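Skudari Junior Golf Results, Data Card

Hole-by-hole scores from the junior stroke play and match play events at the Skudari course.

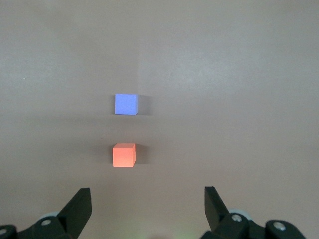
What is in the data

The set covers 118 players over three age groups. Each row in the main file is one player on one hole in one round. Match play results are kept in a separate file, one row per match, as the holes don't line up with stroke play once a match ends early.

Files

scores.csv: stroke play, hole by hole
matches.csv: match play, with the margin as written on the card (5 and 3, 1 up, and so on)
players.csv: player number, age group, handicap at entry
course.csv: par, stroke index and yardage for each tee

Columns in scores.csv

player_id: whole number, matches players.csv
round: 1 or 2
hole: 1 to 18
tee: red or yellow
strokes: gross strokes, penalties included
picked_up: 1 if the player picked up on the hole, otherwise 0

Where a player picked up, strokes is left blank. Do not read a blank as zero. An earlier version did this and gave one boy the course record by a wide margin.

Where it came from

Cards were typed in by Mervyn Sugden from the paper originals. Oluwatosin Fashola checked every card a second time against the printed results sheet. They disagreed on 11 cards. In all of those the signed card was used and the results sheet was treated as wrong, even when that changed a finishing place. The prizes stand as they were given out.

Handicaps are the ones on the entry form. They were not updated between the two stages, so net scores worked out from this set may differ from the ones posted in the clubhouse.

Known problems

Hole 5 was played from a forward tee in round 2 after the usual one was closed. The yardage in course.csv is for the normal tee. We never measured the other one.

Two players swapped tee times in round 1. Their scores are under the right names, but there are no tee times in the set anyway, so this only matters if you have the start sheet.

Walkovers in matches.csv have W/O in the margin column — filter them out before you count anything.

The Lacroix Cup foursomes are not included. Those cards record a pair, and we did not want to guess who played which shot. The Plolitz nine-hole event for beginners is also left out.

Names and privacy

Player names have been replaced with numbers. The key is held by the junior section and will not be shared. Please don't try to match numbers to names from old newspaper results.

Use

Free for clubs, schools and coaches. Ask first if you want to use it in something you sell.

Version

Version 3, August 2, 2023. Fixes the blank strokes problem and adds stroke index to course.csv.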